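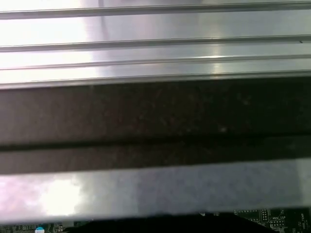
Surely the dust comes out first and everything else waits, one reader of our draft wrote, and if you leave it till later you're only pushing it down into the sockets.

I have a lot of sympathy with that, and for our first batch of desktops at Gurgate it's how we worked. The trouble is that a closed-up case hides most of its muck. You brush the outside, feel pleased with yourself, take the side off and find a second helping along every fold in the metal. So by the time we got to the Kirkeo batch I'd settled on a light brush before opening, then a proper clean once the memory was out and the big panels could be got at.

4.3 Memory and processor

We took 81 machines through this stage, all of them office desktops that had come in from the Rakness store. I wrote up each one on a Monti sheet (our own form, described in 3.2) with one line for every part that came out and a box for remarks, which I filled far more than I'd meant to.

Memory first. Press the latches outwards, lift the stick by its ends and lay it in the tray with the label facing up. It sounds like nothing and mostly it is nothing, but there's one snag I kept meeting, and it was my knuckles. In a small case the slots often sit tight up against a sheet-metal cover or the drive cage, and the latch on the far side is the one you can't see. I learned to do that one by feel. Some people took the cage out altogether to make room, and I don't blame them, although it means four more screws in the dish and four more chances of putting the wrong one back.

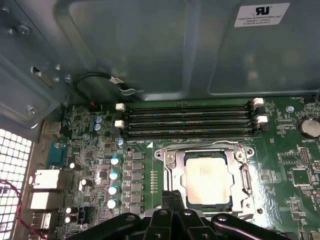
Figure 4. The board in its case: four empty memory slots, with the processor below them in its socket.

I left the processor alone unless the Monti sheet called for it to come out. On a board that was going to be reused with the same chip, all we needed was the top of it wiped clean of old paste, and you can do that perfectly well with the bracket shut. I'd wipe from the edges in towards the middle, fold the cloth and go again. When the chip did have to be lifted I did it last, with the board on the bench and good light over it, and put a cover on the socket straight away. Bent pins were the most annoying damage we had in the whole study, and every case of it that I wrote down came from a socket left open while somebody looked for a cover!

Loose cables deserve a word too. A connector left dangling finds its way under the board edge as you slide things back, and then you're wondering why nothing sits flat. We tried tying them back with paper tape. It held well enough, though it left a bit of fluff on the sleeving, and by April I'd gone over to reusable ties and was much happier.

As for time, I gave each machine 20 minutes for this stage and wrote down whether we'd kept to it. The small cases were the slow ones, as you'd guess, and almost all the extra went on the far latch and on that awkward bit of cleaning under the cover, where a brush will reach but your eyes won't. A short torch laid on the floor of the case did more for me there than any of the fancier brushes we'd bought.

One thing I'd change is the trays. We had 3000 small bags for the memory and 3000 labels to go with them, and it seemed a lovely tidy system until I noticed how often the label went on before the stick had been checked. In the later machines I kept the sticks on an open tray, in slot order, and only bagged them at the end of the session. Slot order turned out to matter for the testing in section 5, where a few faults followed the slot and had nothing to do with the stick, and I'd have missed those completely if everything had gone straight into a bag.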